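Re: [kitchen-list] drawer sort at Dunleavy, what goes where??
From: Lena Cieślak
Date: 2024-12-17

Hi Austra, all,

Quick one, am between two things. Answers under yours, sorry for the mess.

> On the drawers. I went through the two by the stove last night and gave up
> halfway. Everything with a handle is in one heap. I can't get the long ones
> to lie flat and the divider from October is already broken at one end.
> Do we want to keep dividers at all or go to bins? And if bins, who is
> buying, and how deep is that drawer really? I had 13 written down but
> didn't write inches or centimeters, so.
> Austra Zariņš

Bins. Please. The divider can go, I was never fond of it and it slides every time somebody yanks the drawer.

13 is inches and it's the width, not the depth. Depth I don't have. Somebody who is in the building before me, please measure front to back on the INSIDE, not the face of the drawer. Last time we went by the face and had to send the whole lot back to Lonadel.

The see-through smoky ones are what I'd go with. You can tell there's something in there without having to look at every crumb. Tried the sorting on the table first, on the white cover, much easier than bent over a drawer:

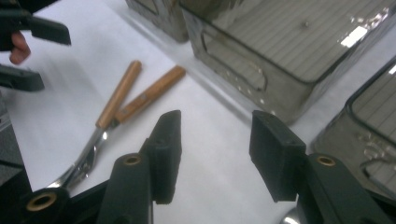 Wooden handles to the left, bins along the top and right.

So my suggestion, shout if you hate it:

Wooden handles get their own bin. No mixing with the all metal stuff, they come out scratched. Also they do NOT go in the dishwasher, I know it's on the sign, the sign is behind the toaster now. Will move the sign.

Second bin, anything for measuring. Cups, spoons, the little scoop from Loda if it ever turns up again.

Third bin, the rest, peelers and openers and so on. If the third one fills up we have too much stuff and I'd start with the openers. How many ways are there to open a can.

> Also the rack. Nudero say they can swap it but they want the old one back
> in its box. Did we keep the box?

No box. Pretty sure I flattened it myself. Can you ask if any box will do? If they say no then we live with the rack, it only wobbles on the one side.

> Last thing, do we oil the wooden ones or just leave them? Two of them feel
> kind of furry.

Oil. Sand the furry ones lightly first, fine paper, go with the grain, wipe, let them dry properly overnight, then oil. There's a bottle on the top shelf behind the vinegar. Put it on with a rag, leave it 10 minutes, wipe off whatever is sitting on top. Don't use the olive oil, it goes sticky and it smells after a while. I can do them if nobody else is keen, just leave them out on the table and dont put them back in the drawer.

Money: there's 90 left in the kitchen envelope, bins should come out of that and leave enough for shelf liner. I'd like liner under the bins so they stay put. The ribbed kind. Plain stuff curls at the corners.

Need from you all:
- drawer depth, inside
- yes/no on losing the openers
- anybody who took home the big ladle after the soup thing, bring it back, no questions

Will order once I have the depth. If I haven't heard by tomorow night I'll go measure it myself and be grumpy about it.

Austra, thanks for starting on it, the heap was there long before you.

Lena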